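I bought my first shipping stock in October, mostly out of envy. My brother-in-law wouldn't stop talking about freight rates, and Ovamon was paying a fat dividend - so in I went with $1422 and no plan whatsoever! 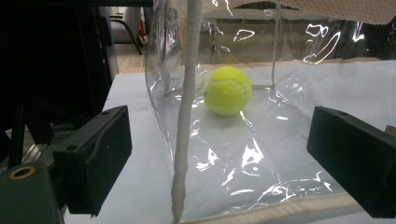
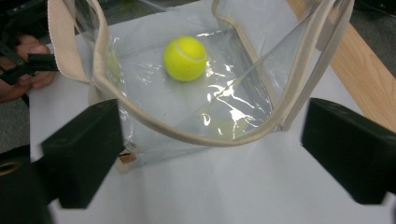 Rates fell, of course, and the dividend got cut twice in 11 weeks. I held on anyway (stubborn, I know) and put a bit into Ayaaba, the boring one that leases containers. Guess which one I still own?

Comments

gratodville_saver: Same story here, down more than 70 percent on Ovamon.

portside3: Do you reinvest the Ayaaba payout or take the cash?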